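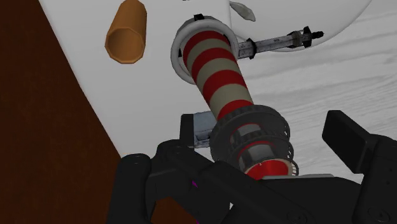 When must members renew their library cards? Cards issued before September should be renewed at the Prirnham or Drumoline desk by the end of that month.

Renewal is free of charge and requires proof of address. The Prirnham desk closes at 7 p.m. and will remain open through the lunch hour during the renewal period. Members who borrow for a household – up to two cards per address – may renew both in one visit. Inquiries should be directed to Desta Wako, Membership Office, extension 696.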